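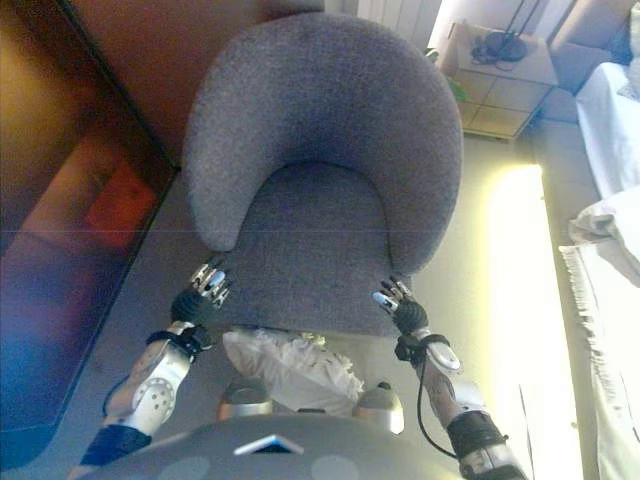 I have wanted a tub chair for nine years. I know that's a silly thing to want for that long, but there was one in the waiting room at my old dentist's office, and I used to show up early for cleanings so I could sit in it. That's how good it was! You sink in, the back comes around both sides like it's glad to see you, and suddenly you don't care about the drill.

So this is the post about the gray chair, which a few of you have been asking about ever since I mentioned it at the end of the bathroom tile saga (all finished now, thank you, and I'm never touching grout again).

First, the color. I really did think about yellow. I had two fabric swatches taped to the wall for most of the winter, a mustard and this speckled gray, and every morning I'd walk past with my coffee and pick a different winner. What settled it was the speckle. From across the room it reads as plain gray, but up close there are all these little light and dark flecks, and the texture is so fine that I keep running my hand over it while I'm on the phone. A flat gray would have made me sad. This one makes me want to buy a plant.

Shape was easier. I wanted the full horseshoe, one continuous curve from arm to back to arm, with no separate armrests sticking out. My apartment has a lot of hard corners already and I've bruised a hip on most of them. With a rounded chair you can walk past on any side and it just lets you by. I also wanted a flat seat cushion and not one of those puffy ones that pushes you back out again. Puffy looks comfy in the store, and then twenty minutes into a movie you're sliding toward the carpet.

My friend Shobha Iyer came with me to look at chairs, and she has a test I'm now stealing forever. She sits all the way back, crosses her legs, uncrosses them, then pulls one foot up under her. If she can do all of that without grunting, the chair passes. We did this in the Varnside showroom with a salesman standing there being very polite about it. The first one we tried was so tight across the arms that I got up and it came with me. Shobha laughed so hard she had to go sit in a different chair.

The one I ended up with is the right width for me plus a cat, or me plus a big bowl of popcorn, but probably not all three. (We've tried. The cat won.)

A few things I've learned so far, in case you're shopping for one too:

Measure your doorway and then measure the chair at its widest point, which on a tub chair is usually the back of the curve. I measured the front like a genius and had a very sweaty few minutes in the hall before we tipped it on its side and rolled it in.

Look at it from above. I'm serious! Stand right over it. You'll see whether the curve is even on both sides and whether the cushion fills the space. On some of the cheaper ones there's a gap along the back where pens and crackers go to live.

Run the fabric both ways with your palm. If it feels fine in one direction and scratchy in the other, you will notice it every single time you wear shorts.

And if you can, push down on the front corners of the seat, one hand on each. That's where you put all your weight when you stand up, so it's where a tired cushion goes first. Mine bounces right back.

Cleaning has been simple. I vacuum the seam between the cushion and the back with the skinny attachment, then go over the whole thing with a white cotton cloth, just barely damp. White because I once used a red dish towel on a cream ottoman and I'd rather not talk about it. I start at the top of the curve and work down, and I do the seat last. A speckled fabric is very forgiving, so I could probably get away with skipping weeks, but I like doing it. It's a small chair! It's over before the song ends.

Still undecided: where it lives. Right now it's in front of the window, which is perfect until about two in the afternoon, when the sun gets in your eyes. By the bookcase would be better for reading, but then I have to move the lamp, and the lamp's cord doesn't reach, and that's a whole other project. Shobha votes for the corner. I've told her she can vote again when she brings back my good casserole dish.

Next up is a footstool. I'm thinking round, and I'm thinking mustard. I kept the swatch!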